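Speaker notes – Putting Away the Soft Toys
Amos Schumacher, library basement talk, Jul 14, 2026

Slide 1. Welcome and thank you

Say hello, let people find a chair, thank Lyle Doucet for setting up the projector. Then tell them how I got into this – my sister ran a toy lending shelf and handed me 150 soft toys in garbage bags one September, and I was too polite to say no. Take your time with this story, people like it. Mention that plush is the one thing everybody keeps and very few of us store well.

Slide 2. Sort on a bare table
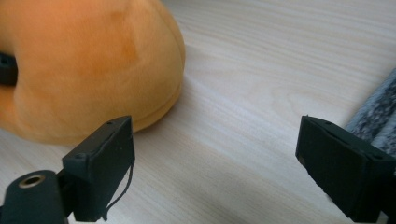

I always begin by clearing more table than I think I'll need, and I'd ask you all to do the same at home. One toy at a time, please. Turn it over, feel along the seams, brush off the crumbs, and if it needs a stitch put it in the mending pile right then. (Pause for the grandmother story if we're running on time.)

Slide 3. Boxes and lids

Lidded plastic bins are what I use now. I did try vacuum bags for a year, and the bears came out looking so sorry for themselves! Leave some air at the top, and write the contents on paper and tape it to the side – a label on the lid is no help once the bins are stacked.
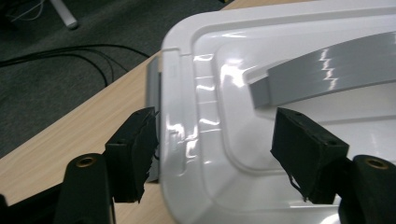

White lid with a raised rim and a light gray handle.

Ask who has a bin at home with no lid. Expect a lot of hands.

Slide 4. Checking the seams

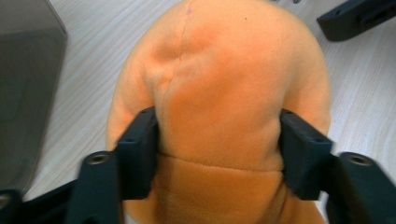 Mending comes before storage, every time, and I know that's the part we all put off. A small gap in a seam will be a big one after a winter at the bottom of a pile. Give the toy a gentle squeeze and look where the fabric bulges. On this orange one you have a seam running down the top and another going straight across the narrow part, and those are the two lines I'd follow with a fingertip. Matching thread is nice, but close enough will do.

Slide 5. Questions

Leave 20 minutes. Needles and thread are on the side table for anyone who brought a patient.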